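Chapter 6
Small Bins and Table Waste
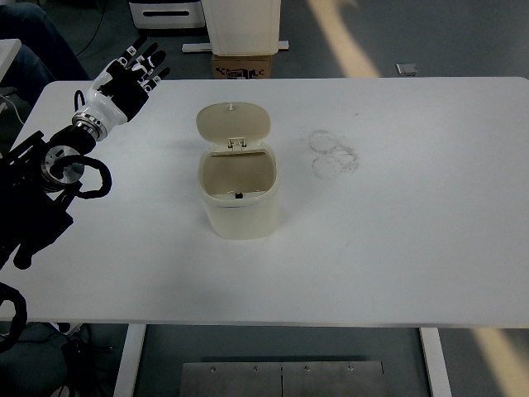 Most waste in a workroom starts on the table. Offcuts, wrappers, used wipes, the backing off labels. If there is nowhere to put it within arm's reach it stays put, or ends up on the floor, and then somebody else's job. So this chapter is about the small bin. Not the big one by the door, we did that in Chapter 3.

What to look for. A lid that stays up by itself while you work. A wide enough mouth. Smooth inside walls, no ridges for crumbs to sit in. A catch that closes with one finger. Pale colours show dirt sooner, so they get wiped sooner.

Lemlem Negussie kept a tally at the Bech workshop one October: 132 trips to the floor bin before table bins came in, 47 in the same stretch afterwards. Small study, one room, but the pattern has held up elswhere. Her notes from Cokell are in the reading list.

Then the table itself. Ring marks from pots and bottles, scuffs, light streaks. Some will lift and some won't. Damp cloth first, then mild soap, then leave it alone and ask. Scouring pads take the finish off a matt white top and the patch shows for ever.

By the end of the chapter you should be able to:
choose a bin to suit a given table
line, empty and wash it
tell a surface mark from a worn patch
write up a cleaning rota that people will acutally follow

Before you start: cloth, mild soap, a few liners. Key words are in bold the first time, meanings at the back.

6.1 Where the bin goes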